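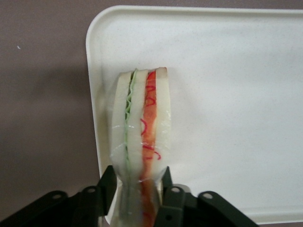 The wrapped play sandwich, over the white tray

I ordered the Flutulen snack shop set in November, after comparing it with two cheaper ones. I paid 63 dollars, with shipping 4 more. My review is for the sandwich and the display pieces, as these are what we use most.

The sandwich is the best part for me. It has three slices of white bread, a green layer of lettuce and an orange-red layer which my daughter calls tomato and I call ham. The bread has a small waxy shine, so from near you know it is plastic. The clear wrap makes a nice noise, but it wrinkles easily and I am not sure how long it will stay good. When you squeeze the sandwich low, it becomes narrow there, so please tell small children to hold it gently.
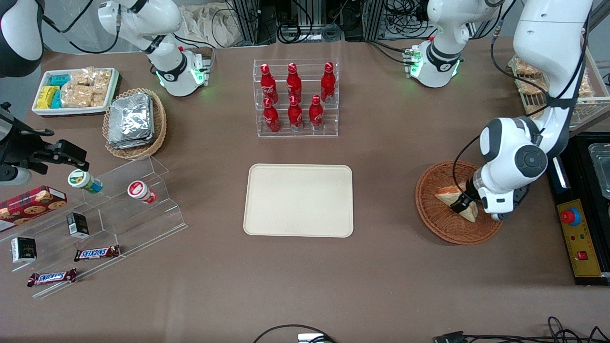 For the display I recommend the round wicker basket. A sandwich can sit tilted in it and the filling still shows, as in a real bakery. The clear bottle rack has two levels, and six bottles look very good on it. The stepped shelf is also clear, and it shows every fingerprint, so I wipe it with a soft cloth. I like the beige tray for serving, because its raised rim stops things from sliding off.

The instruction paper was too short and I had to write to the shop. Freya Tindall answered me the next day, very politely.

I give 4 stars. I would buy it again, but with a spare wrap in the box.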